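**Wanted: people with steady hands and decent patience, to teach robots how to set a table**

Hi! I'm Igor Mikuš and I run data collection at Dastora. We're a small outfit, we build manipulation software for kitchens and cafeterias, and I need four more demonstrators for the spring round (I'd love to have you all started by the end of the month, but I'll take good people late).

So what's a demonstrator? You move your hand, a robot arm moves with it, and everything gets recorded: the joints, the gripper, the camera views. Our model then learns from what you did. The current task family is called Gillomska, for reasons that go back to a whiteboard nobody has the heart to wipe, and it's all tableware. Plates onto trays, bowls onto plates, forks where forks go, towels folded and put down without dragging half the setting along with them. We have 2317 good episodes so far and we want a lot more, especially the awkward ones where the bowl is a bit off center or the fork is hiding behind something.

I should say up front that the first day is frustrating for pretty much everyone. You reach for a plate rim, the gripper closes a hair too high, and you feel like you've never held a plate in your life. By the third day most people quit thinking about the arm and start thinking about the plate, and that's when the recordings get really useful to us!
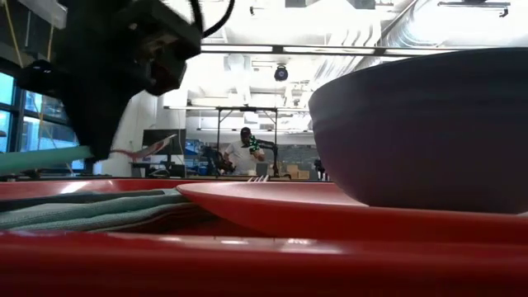
A shift is 5 hours with a proper break in the middle, and you'd swap stations partway through so your shoulders don't hate you. Two people usually work as a pair, one recording and one resetting the table and marking episodes as keep, redo or toss. Please be tough about that last part. I would much rather throw out a whole afternoon than train on sloppy grasps, and I've done it, and yes, I was grumpy.

Some things I care about:

- You can stand for most of a shift and do the same small job over and over without rushing it.
- You'll tell me when something feels off, even if it means stopping the station.
- You write short, plain notes. "Fork slipped on second try" is perfect.
- Left-handers, please apply. I'm short on you.

And some things I don't care about: your degree, whether you can code, whether you've ever been near a robot. One of our best people came from a bakery. If you play an instrument or do fiddly repair work, mention it, but it's no requirement.

You'd get two paid training days before anything you record counts toward the set. Labeling happens in Clenumis, our in-house tool, which is a little ugly and very quick once you know the shortcuts (I'll sit with you for that part). After training I'd like you to get to 300 kept episodes at your own speed. There's no bonus for racing and no penalty for a slow week.

Pay is hourly, same rate for training and recording, and I'll tell you the number in my first reply so you don't waste time on an interview. We're on the upper floor of the Šimkus building, there's an elevator, and the bike room has space.

To apply, send me a few lines about yourself, the hours you can do, and one story about a job that took you many tries to get right. Skip the cover letter. If it sounds like a fit, I'll invite you in for a tour and half an hour on the arm, paid as well.

Igor
Posted 2019-04-19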